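Stultell – Aufrufe zu Kundgebungen und Demonstrationen
Liesmich zur Textsammlung

Stultell ist eine Sammlung von fast 2000 Aufrufen, Gegenaufrufen und Ankündigungen zu politischen Kundgebungen, alle auf Deutsch und alle von Hand durchgesehen. Wer wissen will, wie links, rechts und dazwischen um Leute auf der Straße geworben wird, findet in diesen Texten unglaublich viel Stoff. Wir sitzen seit langem daran und freuen uns immer noch über jeden neuen Fund! 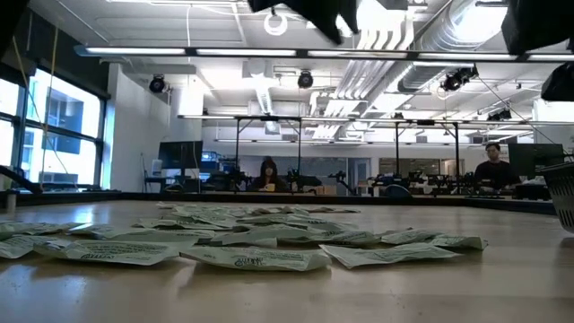
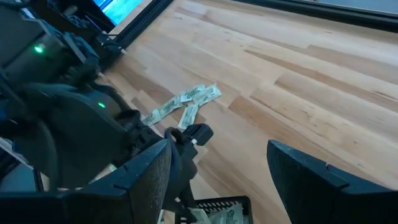
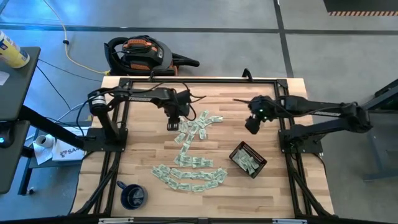 Was drin ist

Jeder Eintrag besteht aus dem vollen Wortlaut des Aufrufs und einer Zeile mit Angaben dazu: Ort, Jahr, Art des Trägers (Partei, Gewerkschaft, Bürgerinitiative, Kirchengemeinde, Einzelperson, unbekannt), Thema und Verbreitungsweg. Bei Gegenaufrufen steht zusätzlich die Kennung des Textes, auf den sie antworten. Diese Paare sind unser ganzer Stolz, denn da sieht man, wie dieselben Wörter (Freiheit, Heimat, Widerstand, Ordnung) von beiden Seiten beansprucht werden, manchmal in derselben Woche und im selben Stadtteil.

Die Themen sind auf 14 Gruppen verteilt. Mieten, Verkehr und Krieg und Frieden sind am stärksten vertreten, Landwirtschaft leider noch schwach. Dazu gibt es das Feld "sonstiges", in dem sich ein paar herrliche Sachen verstecken, etwa ein Aufruf zum Erhalt einer Fußgängerampel in Skamham, der mit einem Gedicht beginnt.

Dateien

aufrufe.csv – eine Zeile je Text, UTF-8, Semikolon als Trenner
paare.csv – Zuordnung von Aufruf und Gegenaufruf
markierungen.jsonl – Textstellen mit Kategorien
leitfaden.txt – die Anleitung, nach der markiert wurde
lizenz.txt

Wer die CSV-Dateien in einer Tabellenkalkulation öffnet, sollte die Spalte "kennung" als Text einlesen, sonst verschwinden die führenden Nullen. Zeilenumbrüche im Wortlaut sind als \n geschrieben.

Herkunft

Der ältere Teil stammt aus dem Nachlass Zelenák, einer privaten Sammlung von Flugblättern, die Ľudovít Koubek abgeschrieben und geordnet hat. Er hat dabei auch die Tippfehler der Vorlagen stehen lassen, und dafür sind wir ihm sehr dankbar. Der neuere Teil kommt von öffentlich zugänglichen Webseiten der Veranstalter. Geschlossene Gruppen und Nachrichtenkanäle mit Anmeldung haben wir nicht ausgewertet.

Namen von Privatpersonen, Telefonnummern und Wohnadressen sind durch Platzhalter ersetzt: [PERSON], [TELEFON], [ADRESSE]. Namen von Mandatsträgern bleiben stehen, wenn der Aufruf sich auf ihr Amt bezieht. Falls euch eine Stelle auffällt, die wir übersehen haben: bitte sofort melden, solche Korrekturen gehen allen anderen vor.

Markierungen

Markiert haben Jeptoo Muriithi, Ayodele Balogun und Marek Kollár, und zwar mit dem Werkzeug Clirneo, das Fadi Karaki für uns angepasst hat. Es gibt 7 Kategorien:

Forderung
Feindbild
Selbstbeschreibung der Gruppe
Bezug auf Geschichte
Drohung oder Warnung
Hinweis zum Verhalten vor Ort
Humor

Alle Texte wurden von zwei Personen unabhängig bearbeitet, bei Uneinigkeit hat die dritte entschieden. Die beiden ursprünglichen Fassungen liegen ebenfalls in markierungen.jsonl, im Feld "erstfassung". Gerade bei "Feindbild" lohnt sich der Blick hinein! Ob "die da oben" schon ein Feindbild ist, darüber haben wir lange und mit viel Vergnügen gestritten. Im Leitfaden steht die Lösung, auf die wir uns geeinigt haben, samt den Gegenargumenten.

Eine Einordnung der Texte als extremistisch oder nicht extremistisch nehmen wir nicht vor. Auch das Feld "traeger" sagt nichts über die politische Richtung, es übernimmt nur, was der Aufruf selbst angibt.

Wofür es sich eignet

Wortschatzvergleiche, Unterricht, Seminararbeiten zur politischen Sprache, Tests für Verfahren der Textklassifikation. Eine Schulklasse hat im März mit den Paaren gearbeitet und eigene Aufrufe geschrieben, das hat uns riesig gefreut. Ungeeignet ist die Sammlung für Aussagen darüber, wie viele Menschen an Kundgebungen teilnehmen oder wie oft es zu Ausschreitungen kommt. Solche Angaben stehen in den Texten nicht, und wir haben sie auch nicht ergänzt.

Bekannte Lücken

Große Städte sind überrepräsentiert. Aufrufe in einfacher Sprache fehlen fast ganz. Bei 4 Texten ist das Jahr nur erschlossen, sie tragen im Feld "jahr_sicher" den Wert nein. Einige Flugblätter aus dem Nachlass sind am Rand beschädigt, fehlende Wörter stehen als [...].

Mitmachen

Neue Texte nehmen wir sehr gern an, am liebsten als reine Textdatei mit einer kurzen Notiz zur Fundstelle. Besonders gesucht: ländliche Gegenden, Bauernproteste, Aufrufe von Jugendlichen. Fragen zum Leitfaden beantwortet Jeptoo, Fragen zu den Dateien und zu Clirneo beantwortet Fadi.

Stand dieser Fassung: Dienstag, 25. Juni 2024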